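# Unit 4: Evaluating Manipulation Policies in Simulation

Course notes, Robot Learning Methods. Read before the lab session. Bring a working install of the Drundero simulator.

## 4.1 What is being measured

A manipulation policy maps observations (camera images, joint positions, a task instruction) to actions. Training loss says little about how well such a policy does its job. Two checkpoints with nearly equal validation loss can differ widely in task success, since small action errors add up over an episode and push the arm into states the training set does not cover.

The quantity of interest is the success rate: the fraction of episodes in which a task-specific predicate becomes true before the time limit. In Drundero the predicate is written against simulator state, never against pixels. For a button press, it tests contact between the end effector and the button body. For a door, it tests the joint angle against a threshold.

Three terms are used throughout this unit.

- **Task**: an instruction plus a success predicate.
- **Scene**: a kitchen layout plus a set of textures.
- **Episode**: one task, one scene, one random seed.

## 4.2 The Varcombe protocol

The protocol used in this course is a reduced form of the Varcombe protocol. It fixes the tasks, scenes and seeds before any policy is trained, and it holds the test scenes out of training entirely.

The reduced version uses four tasks: open a cabinet door, close a drawer, turn a stove knob, press the coffee machine button. Each is run in four held-out scenes, with 40 episodes per task and scene. Seeds are stored in the task file and must not be regenerated. If an episode crashes for a reason unrelated to the policy, rerun it with the same seed and note this in the log.

At reset, two things are randomized: the base position of the robot along the counter, and the initial joint configuration within a small range. Layout and textures are set by the scene and do not change between episodes of the same scene.

Textures matter more than students expect. A policy trained only on plain gray counters will often learn the counter edge as a depth cue. When the counter is replaced with a patterned one, that cue weakens and the reach falls short or runs long. For this reason the held-out scenes include at least one strongly patterned counter.
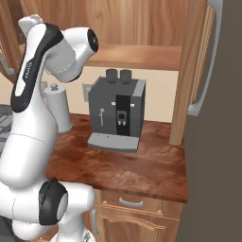

*Figure 4.1. Simulator render for the coffee machine task, with a mottled red and brown countertop and wooden cabinets.*

Two features of the layout in Figure 4.1 are worth keeping in mind when reading results. First, the arm takes up much of the view and partly hides the gray cylinder beside the coffee machine. Occlusion by the robot itself is a normal condition in this benchmark, and it changes as the arm moves. Second, the machine stands near the back of the counter, so the end effector has to reach over the counter to get to its front face. A policy that has mostly seen targets near the front edge is being asked to extrapolate.

## 4.3 Baseline and variant

The baseline, Filip, is a behavior cloning policy with a single image encoder and an action head that predicts one step at a time. The variant uses the same encoder but predicts a chunk of 14 future actions and executes all of them before looking again.

Chunking reduces the number of decisions per episode. Fewer decisions mean fewer chances for error to build up, and motion tends to be smoother. The cost is a slower response: if the arm bumps a surface partway through a chunk, the policy cannot correct until the chunk ends.

In the Rundidcombe runs, which supply the reference logs for this course, the variant did better on doors and drawers. The gap closed on the coffee machine task. A look at the failed episodes gave a plausible reason. Doors and drawers tolerate a sloppy contact point, while the button does not - a chunk that starts slightly off target ends slightly off target. This is an observation from logs, not a controlled result. Part of the lab is to test it.

## 4.4 Reporting

Report success rate per task and per scene before reporting any average. An average over all tasks hides the pattern described above.

Give an interval with every rate. The Wilson interval is preferred over the normal approximation, which behaves badly when the rate is close to zero or one. With 40 episodes the interval is wide, and differences of a few points between policies should not be read as real.

When comparing two policies, use the paired structure of the data. Both policies see the same seeds, so each episode gives a pair of outcomes. McNemar's test on the discordant pairs is suitable.

Every failed episode gets one label:

1. Miss - the end effector never touches the target object.
2. Wrong contact - it touches the object but not the required part.
3. Stall - motion stops before the time limit with no contact.
4. Collision - the arm is blocked by the counter, a cabinet or another fixture.

If more than one label fits, use the one that happened first.

## 4.5 Lab task

Run both policies on the coffee machine task in all held-out scenes. Then rerun the variant with the executed part of the chunk cut in half, leaving the predicted length unchanged. Plot success rate against executed length, with intervals, and include the label counts for each setting.

Hand in the plot, the raw logs and one page of text. State whether the data support the explanation in 4.3. "Not enough episodes to tell" is an acceptable answer if the intervals back it up.

Logs without seeds will be returned unmarked.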